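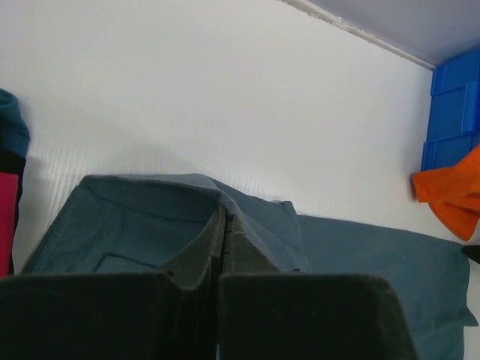 I have been reading papers on robot laundry for years, and the result that has me most excited right now is a small one. Dennis Rugemalira and his group at Domoren taught an arm to fold shirts, and the part I love is how they chose what to teach it.

Most groups in this field collect clean demonstrations. Someone guides the arm through a perfect fold, the bad takes get thrown out, and the robot learns from the good ones. Rugemalira's group kept the bad takes. They had 600 recordings in all, and in 80 of them the person dropped the cloth, pinched two layers when they wanted one, or let a sleeve slide under the body – and then fixed it. Those fixes stayed in the training set.

I think this is exactly right! Cloth is rotten stuff to plan for. A box has the same corners every time you pick it up, but a shirt pulled up between two fingers makes a new shape with every grab, with creases running off wherever they like. A robot that has only ever watched things go well has no idea what to do with a bad crease. One that has watched a person let go, smooth it out and grab again at least has something to copy.

The Comach people argue that messy data teaches messy habits, and they have a point. The Domoren arm does regrip more than it needs to, sometimes 10 times on one shirt (I timed one fold at over 2 minutes). I can live with that. Speed can be worked on later, and I would much sooner start from a slow arm that recovers than a quick one that freezes over a wrinkle.

What I want to see next is towels, and then fitted sheets – somebody has to try fitted sheets.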